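Raroscombe packing trial – working group
Minutes, 6 February 2026

Apologies received from two members. Minutes of last meeting agreed, one correction (for "Drasto arm" in item 4 read "Drasto controller").

1. Demonstrations so far
Target still 2000 for the whole set. 300 done on packets by hand-held gripper, 74 by remote control of the arm. Remote ones slower, operators tire, more dropped grasps. Hand-held much quicker to learn, new starters fine after 20 minutes.
Agreed – carry on with both, hand-held first. Remote kept for the high shelf and anything where reach of the real arm matters.

2. Soft packets
Long discussion. Soup base, sauces, anything in shiny film. People demonstrating tend to pinch at a corner and let the rest swing, arm then copies the pinch and loses it. Request that demonstrators open the fingers wide before going in, come down slowly and close on the body of the packet. No flicking it straight afterwards with the free hand! Free hand stays out altogether.
Glare on the film raised again. Nazari suggest turning one lamp to the wall. To be tried, not decided.

3. Bad takes
Question whether to bin them or keep them. Warkis want everything kept, incl. fumbles, marked as such. Others felt a fumble with a good recovery is useful but a plain drop is not. Agreed keep all till August, mark at time of recording, not at the end of the day when everyone has forgoten.

4. Remote station
Lag on the left-hand stick reported twice. Drasto have sent a new cable, not fitted yet. Until then no remote sessions longer than 20 minutes. Chair at the station too low, spacers to be ordered.

5. Written instructions
Current sheet too long, not being read. Cut to one side of paper. Start position, wide open, approach, close, lift, pause, place, let go. Pause after lift was missed off the old version – put back in. One wording for hand-held and remote if at all possible, otherwise two sheets in differnt colours.

6. AOB
Pads wear – spare pair to be kept in the drawer with the batteries, please sign them out. Shelf labels to be redone before the next batch of goods comes over.
Next meeting to be fixed by email.

Attached to item 2, gripper and soup base packet: 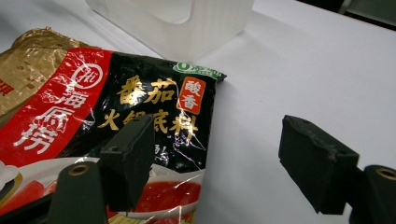 Comment received from Warkis on the draft: item 2 should also say how long to hold still before lifting, as our people all do it differently and the arm picks up the hesitation along with everything else. Would suggest a slow count of two, same for remote. Otherwise happy with these.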